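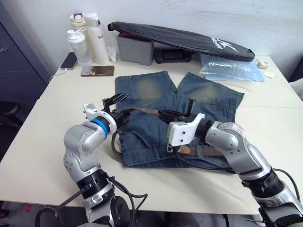 Subject: Re: [mending] belts left in jeans

Shaohua Zhong wrote:
> We took in 48 pairs for the Gultau sale and a good number still had
> a belt through the loops. Do we leave them in? A belt makes the jeans
> look finished, and it saves somebody a job. Also, is anyone attached
> to the Engström way of folding, or can I go back to thirds?

Please take them out. I say this as the person who left one in last year and heard the buckle go around the dryer for the whole of a cycle. The dryer at Wustel has not been the same, and neither have I.

My way, for what it's worth: jeans flat on the table, legs pointing away from you, waistband at your end. Undo the buckle and pull from that side, slowly, one loop at a time. Old leather sticks at the back loop, where the label is, and if you yank it you will be sewing that loop back on. I have 1,144 posts in this archive and I would guess half are about belt loops.

Faded thighs are fine, by the way. People pay extra for those now - I have given up arguing.

Belts go in the Ellow box, coiled, buckle out. Do not put them back with "their" jeans afterward. We tried that with tags and ended up with a child's belt on a 40 waist.

As for folding, thirds. The Engström fold looks lovely until a customer touches it.

Bring your own drink, the tap in the back is off again until February.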